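Laundry and Drying
Posted 23rd January by Golnar Sharifi

Red light stays on and door feels stiff on shared front-loading dryer, what should I check first?

I look after the laundry room in a block of flats in Zaldale. There is one large dryer, grey-brown metallic finish, with a round glass door in a chrome ring. Residents report two problems. The cycle ends and the clothes are still damp, and the small red light on the upper panel remains lit after the door has been opened and shut again. The door itself also needs more of a push than it did last July.

I have no manual. The previous managing agent, Bech, left only an invoice for 3875, which covers the machine and its installation but gives no model number. Power at the socket is fine and the drum turns. Is there a sensible order in which to check things before I pay for a visit? The call-out charge I have been quoted is 695, parts not included.

Golnar Sharifi

Trarnton

Work from the parts that need no tools towards the parts that do. Damp clothes together with a stiff door usually come down to two separate faults, so treat them separately.

First, isolate the machine at the wall and leave it until the drum has cooled. Then do the following in order.

1. Door seal and ring. Open the door fully and run a dry cloth round the inside of the ring and the face it closes against. Fluff packs into the lower part of the seal, where gravity puts it, and stops the door seating evenly. Feel for hard lumps, coins and buttons. Close the door by pushing on the side opposite the hinge, near the latch. Pushing on the glass loads the hinge and makes the door feel stiffer than it is. 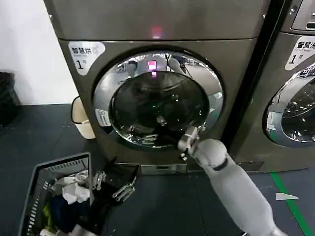
2. Lower panel. Many front-loaders of this size have a low rectangular panel at the base, below the door, with a slot in it. It is often a filter or service cover, but the layout varies. If yours opens by hand, draw it out level and lift off the fluff. If it is held by screws, leave it to the engineer.

3. Exhaust duct. Disconnect it at the rear and look through it towards a lamp. A crushed or clogged duct gives damp clothes at the end of a normal cycle. On ours the run was 1505 mm with two bends in it, and the second bend was almost solid with fluff.

4. Light. Restore power with the door shut and note whether the red light is steady or flashing, and whether it changes when the door is opened. A light that takes no notice of the door points to the door switch or its wiring. On some machines, though, a steady red light only means the supply is on, so don't order a switch on the strength of the light alone.

Write down what you find at each step. It shortens the visit if you do need one.

Jorkodport

Had the same with ours. Cleaned the filter, fine after that. Never got the light to go off but it dries all right so I left it.

Golnar Sharifi

Thank you both. Steps 1 and 3 are done. There was a thick band of fluff along the bottom of the seal and the door now closes with ordinary pressure. The duct was flattened behind the machine where it had been pushed back against the wall. I have pulled the dryer forward and fitted a new length. A full load of towels came out dry this morning.

The light is steady and does not change when the door opens. I will ask about the switch at the next service and not book a separate call.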